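Equipment Notes: Looking After the Hand-Held Grippers
Trokerard Field Newsletter, May

Shares 31 | Comments 2

Members of the Jandow home tasks group are reminded that the hand-held grippers are now on a common maintenance schedule. The schedule applies to every unit used for folding and sorting work in private homes, where lint and loose thread are the usual cause of poor finger movement.

The yellow fingers should be wiped with a dry cloth before each session and checked for play at the base. Hold the body still and press each finger lightly from the side. If one moves more than the other, the screws on the front face need attention. Use the hand driver from the kit and stop as soon as the screw is snug.
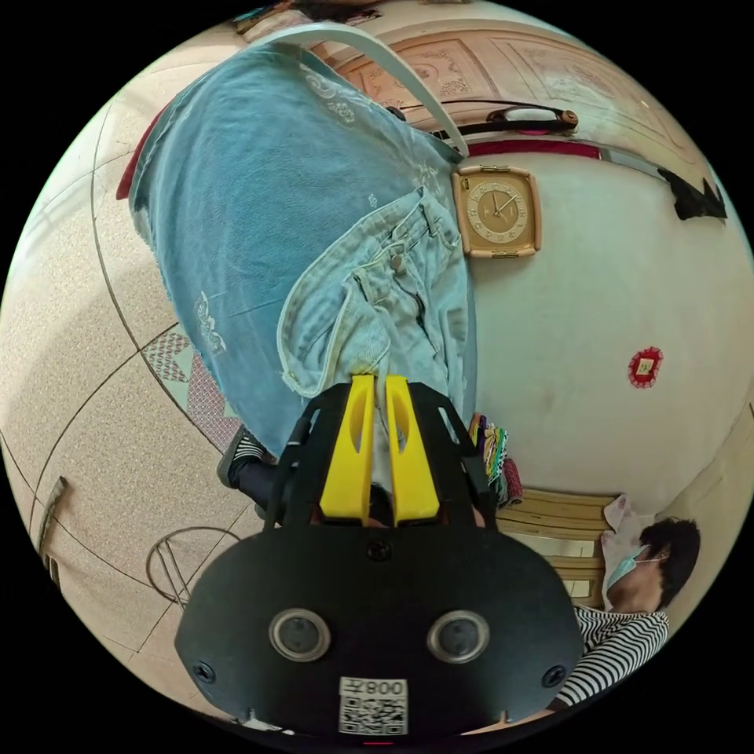
Fingers that show worn tips are to be replaced as a pair. Mixing an old finger with a new one leaves the tips uneven, and thin fabric then slips from one side. Spare pairs are held at the Besnard store under part number 615.

The two round windows on the face require more care. Use the lens cloth only, and keep household sprays away from them. Labels must remain clean and readable, as the code is scanned when a unit is signed out and again when it is returned. A label that has started to lift should be reported to the Tuvard workshop, which will print a new one.

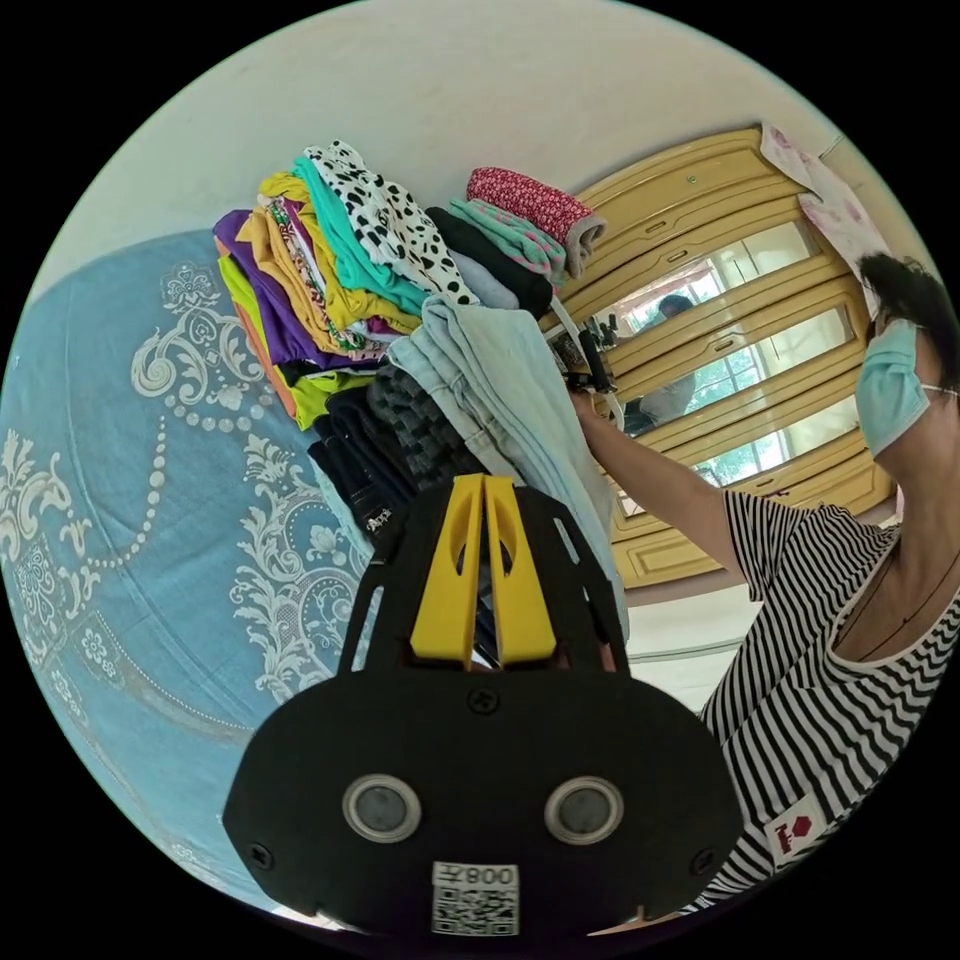
A gripper at work beside folded clothing in a bedroom.

Units returned to the workshop should be packed with the fingers closed and a short note of the fault. In the last period the workshop received 27 units, several of them with no note at all, and these took longer to return to the field.

Comments (2)

gripdesk: Does the lens cloth rule cover the older units as well?

m_fieldkit: Yes, same cloth for all of them. Ours came in the lid pocket of the case.

Recent items
Charging Cases: Revised Storage Advice
Besnard Store: Summer Opening Hours
Signing Out Equipment at Jandow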